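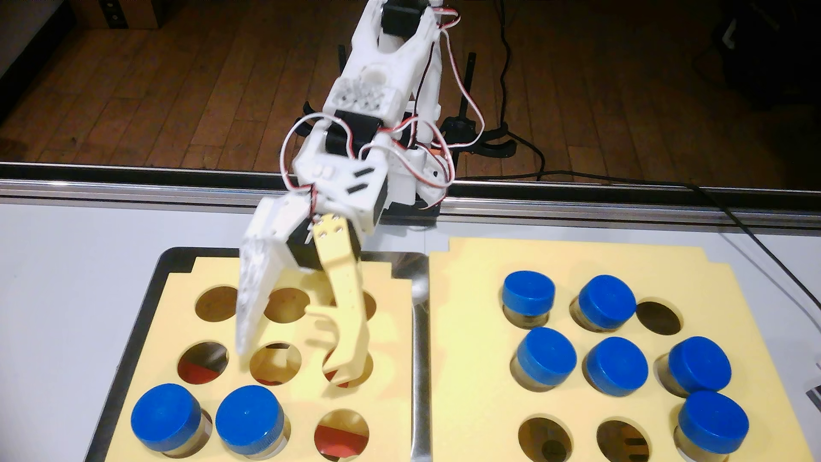 講義資料 > ロボット学習特論 > 第6回 模倣学習における目標の付け直し

第6回 模倣学習における目標の付け直し(瓶の移し替え課題を使って)

担当:Melahat Demirtaş
演習補助:Nipon Rojanasak、Dalia Badawi

前回は行動クローニングの基本の形を扱い、誤差が時間とともに積み重なる問題を見ました。今回は同じ損失関数のまま、データの側に手を加える方法を学びます。前回の資料の第3節(共変量シフト)を先に読み直しておいてください。記号は前回と同じものを使いますが、目標を表す g だけが新しく加わります。

1. 課題の設定

卓上に発泡材の中敷きが二つ並んでいて、それぞれに丸い穴が3行3列で開いています。穴には青い蓋のガラス瓶を立てることができます。ロボットは、指定された瓶を一つつまみ、指定された空の穴に移します。この一回の移し替えを、この講義では「一手」と呼びます。

使用する腕はGonusという名前の、3Dプリント部品とサーボモータで組んだ腕です。先端は二本指で、左右の指の形が違います。片方は平らな指、もう片方は長くて先が内側に曲がった指です。この非対称は学習の問題としても意味を持ちますので、第4節でもう一度取り上げます。

課題が簡単に見えるかもしれませんが、難しい点がいくつかあります。まず、瓶の見た目はどれもほとんど同じです。「青い蓋の瓶を取る」という指示だけでは、どの瓶のことか決まりません。次に、指が穴の上に来ると、その穴はカメラから隠れます。隠れた穴が空かどうかは、その瞬間の画像だけからは判断できないことがあります。また、隣の瓶との間隔が狭いので、指を開いたまま降ろす位置を少し間違えると、隣の蓋に当たります。

2. 状態と目標の表し方

穴に番号を付けます。左の中敷きをL、右の中敷きをRとし、行と列を奥から手前、左から右の順に数えます。たとえば L(3,1) は左の中敷きの最も手前の行の左端です。穴の占有状態を

 c = (c_1, ..., c_18)、 c_i は 0(空)または 1(瓶あり)

と書きます。一手は、占有状態 c を次の占有状態 c' に変える操作です。c と c' はちょうど二つの要素だけが異なり、一つは1から0へ、もう一つは0から1へ変わります。

練習のために、次の配置を考えましょう。左の中敷きでは L(3,1) と L(3,2) に瓶があり、残りは空です。右の中敷きでは R(1,1)、R(1,2)、R(2,1)、R(2,2)、R(2,3)、R(3,3) に瓶があります。このとき R(1,3) は空ですから、L(3,2) から R(1,3) への一手は許されます。L(3,1) から R(2,2) への一手は、移動先がふさがっているので許されません。

目標 g の与え方には、大きく分けて次の二つがあります。

(a) 手の指定:g =(取る穴の番号、置く穴の番号)
(b) 配置の指定:g = c'(一手が終わった後の占有状態)

(a) は人間にとって分かりやすいですが、一手ごとに指示が必要です。(b) は記録の最後の画像から後で作ることができます。今回の方法は (b) を使います。ただし、一手に限れば、c が分かっているとき (a) と (b) は互いに変換できます。この変換が一意であることを、各自で確認してください。

3. 方法:終端状態による目標の付け直し

3.1 基本の考え

操作者が「L(3,2) から R(1,3) へ」と指示されて腕を動かし、間違えて別の空の穴に置いたとします。指示を基準にすれば、この記録は失敗です。しかし、実際に置いた穴を目標だったと考えれば、正しい手本として使うことができます。目標条件付きの学習では、このように、実際に到達した状態を目標として付け直すことがよく行われます。

記録 τ = (o_1, a_1, ..., o_T, a_T) に対して、終端の占有状態 c_T を推定し、g を c_T で置き換えます。学習の損失は次の通りです。

 L(θ) = E [ || π_θ(o_t, g) − a_{t:t+H} || ]

ここで a_{t:t+H} は時刻 t から H 歩先までの行動のまとまり(チャンク)です。期待値は、付け直した後のデータについて取ります。

注意していただきたいのは、付け直しによって目標の分布が変わることです。人間が間違いやすい穴が目標として多く現れるようになります。Teodor Baranの演習ノートでは、この偏りを目標ごとの重みで補正しています。補正の式はノートの方を見てください。

3.2 占有状態の推定

終端の占有状態は、穴ごとに画像を切り出し、小さな分類器で「空」か「瓶あり」かを判定して求めます。学習者がよく間違えるのは、空の穴の見え方を一種類だと考えることです。発泡材の下に赤みのある部分が見える穴もあれば、暗く見える穴もあります。片方の中敷きの画像だけで分類器を学習させると、もう片方の空の穴を誤って判定しやすくなります。そのため、両方の中敷きから、位置の偏りがないように学習用の画像を集める必要があります。

蓋の反射にも注意が必要です。蓋の縁に光が当たって白く見えるとき、色だけを使った閾値処理は不安定になります。演習では、色の平均値だけを使う方法と、小さな畳み込みネットワークを使う方法を比べてもらいます。

腕が穴を隠しているフレームについては、判定を保留し、「不明」とします。不明の穴が一つでもある終端フレームは付け直しに使いません。ただし、腕が退避した後のフレームが記録に含まれていれば、そちらを終端として使います。

3.3 付け直しをしてはいけない場合

次の記録は、付け直しをせずに除きます。

・瓶が倒れたまま終わった記録
・一手の間に二つ以上の瓶が移動した記録
・瓶がどの穴にも入らず、卓上に残った記録
・人の手が途中で瓶に触れた記録

二番目の条件は、占有状態だけを見ていると見落とすことがあります。二つの瓶が入れ替わった場合、c は変わらないからです。Amr Mahrousは、この種類の記録を見つけるために、把持信号の回数を同時に調べることを提案しました。この提案を採用しています。

4. データWirncombe

講義と演習で使うデータの名前はWirncombeです。遠隔操作で集めた2,294件の記録からなり、そのうち618件には、操作者がつかみ直しをした部分が含まれています。画像と関節角は30Hzで同期しています。一件の長さは約20秒です。

つかみ直しを含む記録を除くべきかどうか、よく質問を受けます。私の意見では、残した方がよいです。行動クローニングの弱点は、手本から外れた状態で何をすればよいかを知らないことでした。つかみ直しの記録には、外れた状態から戻る動作が入っています。ただし、外れるまでの動作も一緒に学習してしまうという欠点があります。これを避けるために、つかみ損ねた直前の区間の重みを小さくします。区間の境界は、指の開閉指令が「閉」から「開」に戻った時刻を使って決めます。

指の非対称について補足します。左右の指が同じ形であれば、手首を半回転させた把持はほぼ同じ結果になりますので、データを増やす目的で左右を反転した画像を使うことができます。今回の手先ではこれができません。曲がった指先がどちら側にあるかによって、隣の瓶との干渉の仕方が変わるからです。画像を反転して関節角の符号だけを変えたデータは、実在しない手先の動作になります。昨年の演習でこの間違いが多くありましたので、特に注意してください。

5. 比較する方針

演習では次の三つの方針を学習し、比較します。ネットワークの構造はどれも同じです。

方針A:指示どおりに終わった記録だけを使い、目標は指示のまま。
方針B:全部の記録を使い、目標は指示のまま。
方針C:第3.3節の記録を除いた上で、目標を終端状態で付け直す。

Biltenhamの研究室で行った予備実験では、方針Bが最も不安定でした。指示と結果が一致しない記録が入るため、同じ g に対して違う行き先が手本として現れ、置く直前に腕が迷うような動きが観察されました。方針Cでは、このような動きは少なくなりました。方針AとCの差は、目標がデータの中でまれな穴であるとき、たとえば角の穴に置くときに、大きくなる傾向がありました。

一方で、方針Cでも改善しない失敗があります。両隣に瓶がある穴から取る動作です。この失敗は目標の曖昧さから来るものではなく、指を降ろす位置の精度の問題です。付け直しは目標と結果の対応を直す方法ですから、位置の精度を直接には改善しません。この区別をレポートの考察で必ず書いてください。

評価のときは、成功率を一つの数字にまとめないようにします。取る段階、運ぶ段階、置く段階に分けて、どの段階で失敗したかを記録します。Söderlundという名前の記録用紙(共有フォルダにあります)に、段階の欄と備考の欄があります。判定に迷った試行は、備考に理由を短く書いてください。

6. 関連する考え方との違い

強化学習で使われる目標の付け直しでは、報酬を計算し直すために目標を置き換えます。今回は報酬がありませんので、置き換えた目標は方針への入力を変えるだけです。式の形が似ているので混同しやすいですが、役割が違います。

また、強化学習では軌道の途中の状態を目標に使うことも多いです。今回の課題で途中の状態を使うと、瓶を持ち上げている間の占有状態は「一つ少ない配置」になります。これを目標にすると、瓶を持ったまま止まる方針を学習する可能性があります。終端だけを使う理由の一つはここにあります。

7. 演習問題

問1 第2節の配置から始めて、許される一手は全部で何通りありますか。同じ中敷きの中での移動も含めてください。

問2 二手を続けて行った記録に、終端状態による付け直しを使うとき、g から二手の順序を復元できない例を一つ作ってください。

問3 占有状態の分類器が、ある一つの穴だけを一定の確率で誤って「瓶あり」と判定するとします。付け直した目標の分布はどのように変わりますか。瓶の総数が分かっているという条件を使って、誤りを検出する方法も考えてください。

問4(実装) 付属のコードのrelabel関数は、腕が穴を隠している場合の処理がまだ書かれていません。第3.2節の規則に従って完成させ、保留になった記録の割合を中敷きごとに報告してください。

問5(任意) 左右の指が非対称のまま使えるデータ拡張を一つ提案し、それが実在する動作に対応することを説明してください。

レポートの提出先は演習補助のBadawiさんです。コードの動作についての質問はRojanasakさんにお願いします。実機を使う班は、開始前に腕の原点合わせを行い、ケーブルが腕の可動範囲に入っていないことを確認してください。次回は行動チャンクの長さ H の選び方を扱います。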